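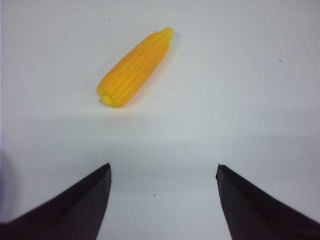 How we teach robot arms to lay the table

Hello! I'm Yabsira Araya and I go to the robot club at Trillstead. This term our project is a robot dinner, and I've been asked to explain how it works, so I'll try to do it without any horrible long words.

We've got two robot arms, and we named them Clodon and Proston. Each arm has a gripper, which is the robot's hand, except it only has two fingers. They're pointy and black and a bit like a beak! The fingers can open wide or squeeze together, and that's all they do. No thumb, no wiggling.

The first dish on our menu is corn on a blue plate. You could do that in one second with your eyes half shut. A robot has to be shown, again and again. We move the arms ourselves while the computer remembers every move, and one go like that is called a demonstration. Our target is 200 demonstrations by May, and my arms ache already (my real ones).

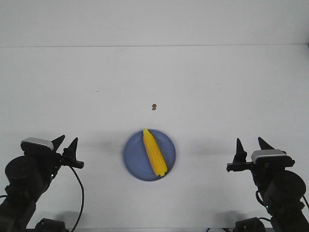 How does it know where the corn is?

Each arm has a little camera near its gripper, so it gets a close-up view. A picture is just lots and lots of coloured dots to a computer. Yellow dots bunched together on a white table are a pretty good clue! The computer matches what the cameras see with how we moved, and slowly it starts working out what to do next.

Try being a gripper

Stretch out your pointing finger and your thumb and tuck the others away. Now close one eye and pick up a pencil. Tricky, isn't it? Open too little and you bump it. Close too early and you've pinched a lovely big piece of nothing.

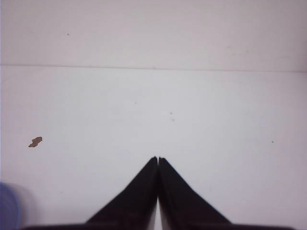 Page 3

When a go doesn't work we put everything back and start again. My best run so far is three good ones in a row, and I did a dance.

Next we want to try peas. I think peas are a terrible idea, but I got outvoted.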